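Visitine Wipe-On Hardwax Oil for Bench and Table Tops

Last updated: December
Print this page | E-mail this page

The Visitine is a one-component hardwax oil sold for interior wood surfaces that see regular use. It comes in a 1000 ml can with a pry-off lid, and the label calls for two thin coats by cloth or white pad. I compared it with the Liapis water-based topcoat and with Virkex, a wiping varnish I have used for years.

Application

Stir, do not shake. The wax settles into a firm layer at the bottom of the can and takes several minutes to bring back into suspension. Spread a small amount with the grain, wait, then buff off everything that will come off. The label allows 60 minutes before buffing. In a warm shop that is too long - the surface was grabbing the pad well before then, and I had to soften one area with fresh oil to level it.

Lap marks were not a problem. Liapis dries fast enough to show them on anything wider than a shelf. Virkex gives more working time than either but needs four coats to reach the same sheen.

Cure

Light handling was possible the next day. The label gives 7 days to full cure. A wet glass left on the sample board overnight on the fourth day raised a pale ring, which buffed out with a little oil. The same test after full cure left no mark.

Wear

Hardwax oil stays thin. It will not stop a dropped chisel from denting the wood, and it does not hide a dent afterward. What it does allow is spot repair: scuff the area with a gray pad, wipe on oil, buff. Liapis has to be sanded and recoated edge to edge for a clean result, and old Virkex shows a faint border around any patch.

Dried paint and glue release poorly from all three. A plastic scraper took most of the glue off the Visitine sample. Latex paint needed a sharp card scraper, which also took the finish with it.

Storage

The remaining oil skins over quickly once the can is half empty. Decant it into a smaller container. Lay used rags flat outdoors to dry - oily rags left in a pile can ignite on their own.

Verdict

Good for a surface that will be scraped up and refreshed often. For a top that has to stay uniform, Virkex is still the better choice. Both beat the Hotidano paste wax, which I would use only on drawer runners.
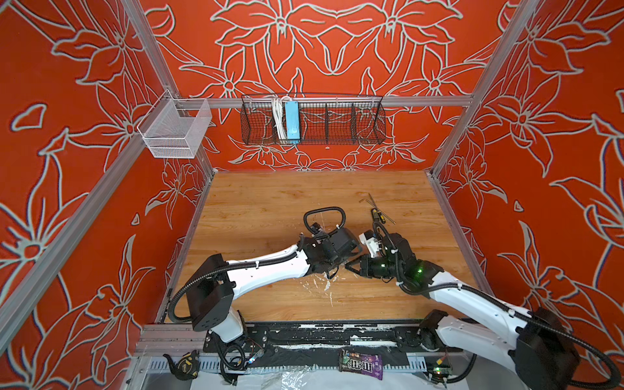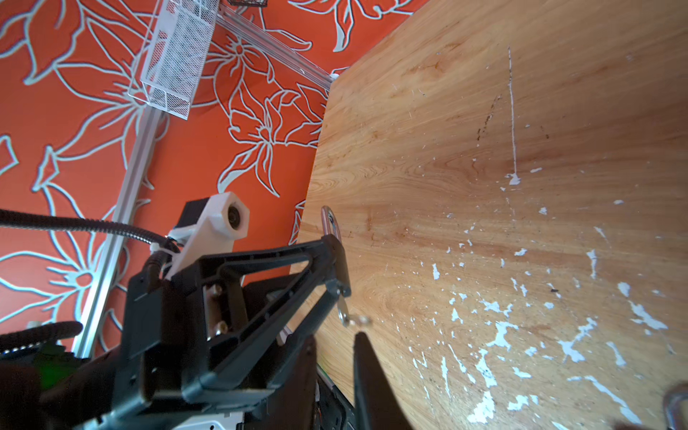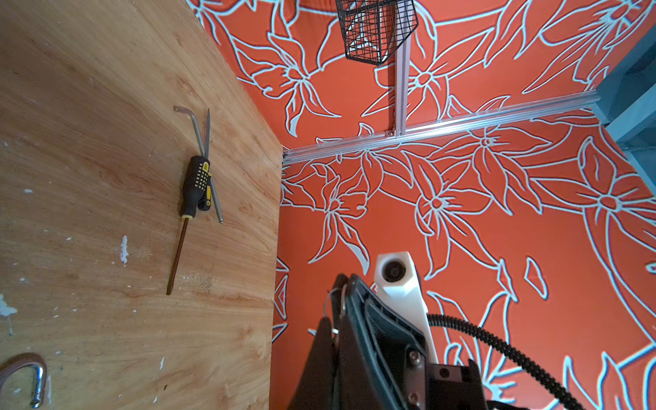
Wood tabletop with a light, warm tone. White flecks on the surface in the second and third views.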